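Utivus Stuston Desk Pack
Working rules for hand-held grippers in ordinary rooms

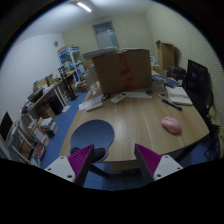 Most rules for robots were written with a fence in mind. There is a cage, a gate with a switch on it, and a yellow line that visitors step over while asking whether they are allowed to step over it. A hand-held gripper comes with none of that. It gets picked up in an office and carried to the nearest table, where it meets somebody's post.

The Stuston Desk Pack is a set of printed rules, tags and record sheets for teams who record manipulation work with hand-held grippers in rooms that were built for something else. It covers the tool, the table, the person holding the one and leaning on the other, and the recordings that come out at the end. It has no software. It does not need charging, pairing or an account, and it will still open after the next update to whatever you are using.

Price: £58 per pack, excluding VAT
Product code: ST-DP2
Edition: 2
Availability: in stock

Who it is for

Small teams, mainly. If you have a dedicated lab with a safety officer and a cupboard of signed forms, you probably have your own version of all this and strong feelings about the font. The pack was put together for groups working out of offices, shared workshops and meeting rooms, where the rules so far have been a message in a channel that everybody has muted.

It is also bought by people who commission recordings from others and would like them done the same way on both sites. Buy one for each site. Photocopying is permitted within a site and we shan't come round to look.

What is in the box

18 rule cards, A5, wipe-clean, punched for a ring
One steel ring, hinged
One pad of session sheets, 58 leaves, tear-off
Tool tags, writable, with ties
A roll of removable table tape, matt
A fingertip wear gauge
A consent notice for the door, with a blank for contact details
A short guide to the lot, which people read after the first argument

The wear gauge is a Skinent part and fits most soft ribbed fingertips. It won't fit smooth pads, which have nothing to measure, and it shouldn't be used as a spatula. One customer asked.

The rules, in brief

The cards carry the full wording. What follows is enough to tell you whether you will agree with it.

Cards 1 to 4: the tool

Check the fingertips before each session, both of them, on the inside faces. Dirt between ridges changes the grip and you will blame the operator. Check the fixings at the base of each finger with the proper driver. Finger-tight is a description of a jar lid.

Open and close the gripper fully before recording, with nothing in it. If it catches, tag it and put it down. A tagged tool stays out of use until the person named on the tag has signed it back in, and "it seems fine now" is not accepted as a signature.

Fingertips are replaced as a pair. Card 3 says this in larger type than the rest, for reasons that will be familiar to anyone who has fitted one new tyre.

Cards 5 to 8: the table

Decide what is in the task and what is merely there. Rooms have things in them. Remote controls, pens, books and deliveries all live on tables, and the Desk Pack does not ask you to clear every surface down to the grain. A set of recordings made entirely on bare tables will teach a machine a good deal about bare tables. The rule is that someone has decided. Objects to be handled are listed on the session sheet. Everything else can stay where it is, provided it passes card 7.

Card 7 is the short list of things that must go: open drinks, blades, medicines, anything hot, anything with a name and address showing, and anything belonging to someone who hasn't been asked. We had letters about the biscuits in the first edition. Biscuits are now covered under "anything belonging to someone".

Nothing heavier than 750 g is to be lifted with the tool unless its maker says otherwise in writing. This is our figure, chosen for the sake of wrists. Your tool may have a lower limit, in which case the lower one wins.

Cards 9 to 12: the person

Operators get a break, and the break is written down. The tool weighs very little for the first few minutes. After that it weighs what it weighs, and the elbow starts coming in, and the grasps all begin to look alike. Swap hands only if the task allows it, and note the swap on the sheet.

Look at the floor before you look at the table. Wide-angle lenses give a generous view of everything except the bag strap behind your heel. Chairs that aren't being sat on are pushed in or taken out. Cables are routed along the back of the table where possible and taped where not.

One person holds the tool and one person may talk to them. Others may watch in silence, a rule that has done more for recording quality in our own workshop than anything we have bought.

Cards 13 to 16: the recording

Put up the door notice. A camera on a gripper sees far more of a room than its holder has in mind: shelves, screens, doors, whoever has come in for the stapler. People using the room must know that recording is going on, when it will finish, and who to ask about it afterwards.

Turn screens off or lock them. Turn paperwork face down. Whiteboards are wiped or covered, and if the whiteboard says DO NOT WIPE, it is covered.

Record failures and keep them. A dropped object is picked up by hand after the recording has stopped, and the sheet gets a tick in the column headed "Dropped". Operators like to do a second, tidier attempt and lose the first. Card 15 asks them not to, politely, and then again further down.

Name files the same way each time. The card offers a pattern. You may prefer your own, and you are welcome to it so long as the word "final" does not appear.

Cards 17 and 18: putting things back

Tool wiped, tagged and stored with the fingers open. Table put back as found. Session sheet filed the same day. Card 18 is blank and is for the rule your own site turns out to need. In our experience it is about the kettle.

Using the tape

The table tape marks a work area and nothing more. It lifts cleanly from sealed wood, laminate and glass. Try a corner first on waxed or oiled surfaces, and don't leave it down over a long weekend in the sun. On curved table fronts, run it in short lengths; a single long strip will pucker and then everyone can see you tried.

It is matt because the first edition's tape was glossy and threw a stripe of ceiling light into every recording. Anyone still holding a roll of the glossy sort may send it in for exchange. We use the old stock for parcels.

What the pack does not do

It is a statement of good practice and carries no certificate. Holding a Desk Pack does not mean you comply with the machinery, data protection or workplace law where you are, and card 1 says so before it says anything else. If your gripper is mounted on a powered arm, even a small and friendly one, you need a risk assessment for that arm and this pack is the wrong purchase. We sell the Yáñez Bench Pack for fixed arms, which is thicker and has less about biscuits.

Nor does it replace the instructions that came with your tool. Where the two disagree, follow the instructions and write to us, enclosing the page.

Changes in edition 2

Edition 2 was issued on February 20, 2026. The weight card has been reworded, as "light objects" was being read with some ambition. The session sheet now has space for a second operator. The wear gauge is new. The ring is now steel, the previous one having been plastic and short-lived. The guide has lost its foreword.

Owners of the first edition can buy the changed cards alone under code ST-DP2-C. The punch holes line up.

Specification

Cards: A5 portrait, matt laminate, rounded corners
Session sheets: A4, printed one side
Language: English. Spanish cards available to order
Tape: 18 mm wide
Door notice: A4, card, with hanging hole
Refills: sheets, tags and tape sold separately
Returns: unused packs accepted. Used packs accepted if the complaint is interesting

Questions we are asked

Can we leave out cards we don't need?
Yes. Take them off the ring and keep them somewhere. The guide has a line for recording which ones and why, and you should fill it in while you still remember.

Do we need a pack for each tool?
No, one for each room. Extra tags are cheap and come in the refill.

Does it suit tools other than yours?
It was written for any hand-held gripper with two fingers and a camera. More than 750 packs are in use and plenty of them sit beside tools we have never laid hands on.

Will it make our recordings better?
It will make them easier to compare, and you will know which fingertips were on. The rest depends on the person holding the tool.

Is there a digital version?
There is a PDF of the session sheet, free with each order. The cards are only sold printed. A rule on a table gets read by somebody waiting for a file to copy.

Ordering

Orders go through the Utivus shop or by purchase order to the sales desk. Please state whether you need the Spanish cards, and give a delivery address where someone will be in. Refills are sent in the same box as the pack, whatever the quantity, so expect some rattling.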